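# Renting an arm by the month: a talk with the people behind Nundus

*July 2018*

Radska has sold conveyor parts and packing benches for a long time. Since last year it has also offered a robot service called Nundus, which small shops and stockrooms can take on a monthly contract. The customer gets an arm, a work table, the software and a set number of support hours. We spoke to the product manager at the company's office, with one of the fitters joining us for the second half.

The first thing we asked was what the customer is paying for, as the brochure is vague on it.

"You're paying for picking and placing of small packaged goods," the product manager said. "Snacks, drinks, toiletries, that size of thing. You send us a list of what you stock, we teach the system those items, and it sorts them or puts them where you want them. If you want it to fold towels, we'll say no."

The list can run to 500 items on the standard contract. Shops that carry more can pay for a larger list, though she said only a few have asked. New items are added by sending samples to Radska, and the usual wait is 8 working days. Two customers we had talked to before the interview complained about that wait, and we put it to her.

"It's fair. If a supplier changes the packet in the middle of a promotion, you don't want to wait over a week. We're trying to get it to 3 days. I won't promise a date for it."

The arm itself is not made by Radska. It comes from Rustel, and Radska fits its own fingers and writes the software on top. She was open about this and said customers ask about it early on. Repairs to the arm go back to Rustel, while everything else is done by Radska's own fitters. During a repair the customer gets a loan arm, if one is free. In June there was a stretch when none was, and one shop went without for the best part of a fortnight. They were not charged for the month.

On price, she would not give us a figure to print. It depends on the length of the contract and on how many items are on the list. The minimum term is 2 years, which she agreed is long for a small business. There is a break point halfway through, with a fee.

We asked who it does not suit.

"Anyone with a lot of loose goods. Fruit by weight, bread rolls, that sort of thing. Also anyone who has very little floor. People measure the table and forget that you need to get round it to clean and to fill the baskets. We do a site visit now before we sign anything. We didn't at the beginning and we had some awkward deliveries."

The fitter, who had come in by then, added that the floor matters too. Old shop floors are seldom level and the table has to be packed up on one side, which takes up most of a morning.

He does the installations and the first days of training with staff, so we asked him what people find hard. He said the buttons are simple and most staff have them after an hour. What takes longer is learning how to leave things on the table.

"They put everything in a heap, the way you would for a person. It can work with a heap, but it's slow. If you spread things out a bit it goes along nicely."

Then there is the difference between one kind of packet and another. Tins and cans are the easy part, he said, as they keep their shape and the fingers can close on the middle. Bags are where most of the support calls come from.

"A bag has air in it or it hasn't. It's flat one day and the next day someone's squashed it. The label's folded over so the camera gets half a name."
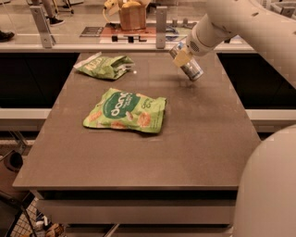 His advice to new customers is to start with cans and boxes for the first week and bring the bags in after that. Some shops ignore this and put the whole range through on the first morning. He said it does no harm, but the staff get a poor idea of the machine and it takes a while to change their minds.

We asked about crushed goods. The grip can be set for each item, and the settings come ready made with the list. Staff can turn the grip down but they can't turn it up without ringing Radska. The fitter said he gets asked about this on nearly every job, and that he would like shops to have more freedom with it. The product manager does not agree.

"If someone turns it up and bursts a bag of crisps, they ring us anyway," she said.

The other firm selling something like this is Sang, whose kit is bought outright. We asked how Nundus compares. The product manager said Sang's table is larger and its arm is quicker, and that a shop with its own technical person might well be better off buying. Radska's customers mostly have no such person. They want someone to ring, and the contract includes a phone line during shop hours. Evenings cost extra.

Cleaning is left to the customer. The table top wants wiping at the end of the day with a damp cloth and nothing stronger, and the fingers should be checked for bits of torn wrapper. The fitter leaves a printed sheet with each machine. He said he often finds it still in its plastic sleeve when he goes back.

The finger pads wear out and are replaced as part of the contract. Baskets are not covered, and any basket of the right height will do.

Before we left we asked what will change in the next version. A quicker way of adding items is the main job. After that comes a better screen, as the present one is hard to read beside a window. The fitter asked for a longer mains lead.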